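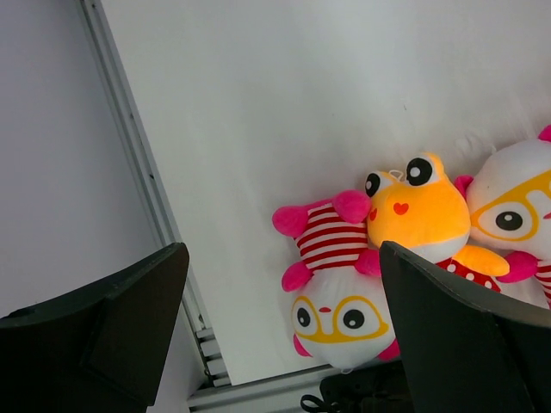 Teaching the planner to wait: a talk with Wian Botha

Wian Botha has spent most of the past year on one piece of software. It's called Flolten, and it sits between the perception model and the motion planner on the picking cells at Vadberg. Its job is to decide whether the arm knows enough to move.

"People picture the hard part as the grasp," Botha says. "For us it was the bit before the grasp. The planner would take whatever pose it was given and go."

Soft toys are the test set at the moment. The team uses pandas in striped tops and an orange-yellow frog in a polka-dot garment, often set down touching each other. Botha likes them because they confuse the segmentation model in useful ways. Two pandas have the same colours and the same yellow-orange marking around the eyes, so when a frog lies between them the old model would sometimes join all the toys into one object. A panda lying upside down caused a different fault. The pose estimate would flip from one update to the next and the planner would throw out its path and start again.

"You'd see the wrist twitch," he says. "That was the estimate changing its mind, and the controller was doing exactly what it was told."

Flolten keeps a short history of estimates for each object, 16 in the current release, and compares them before anything is passed on. If they disagree by too much, the arm holds its position or moves the wrist camera to a second view. The first version had a single threshold for everything. The present one has four, set separately for position, rotation, object outline and depth.

Depth has been the slow one. The toys are pale in places and so is the work surface, and Botha says the edge of a white head can get lost against it. Smudges on the surface have been picked up as small objects too. He added a filter for those in July and took it out again after it began dropping ears.

"They were real ears," he says. "Pink ones. We had the size limit wrong."

The tooling came from Prasetyo Chong, who wrote the replay viewer the team calls Oltano. It loads a recorded run and lets you step through the camera view, the masks and the planned path side by side. Chong built it over three weeks after getting tired of reading logs.

"I had 52 failed picks and a text file," Chong says. "I couldn't tell which ones were the same failure. Once I could scrub back and forth it was clear most of them were the mask bleeding onto the next toy."

Botha now asks for a replay with every bug report. He would also like the viewer to show why a hold was triggered -- at present it only shows that one was -- and Chong has that on his list.

The next job is fingertip clearance. When toys are packed together, the planner has to find room for both fingers, and its collision model treats plush as if it were solid. Chong wants a soft margin that allows light contact. Botha is less sure, and wants the force limits in the controller checked first.

"I'd take a slower arm for a while," he says. "We can get the speed back later."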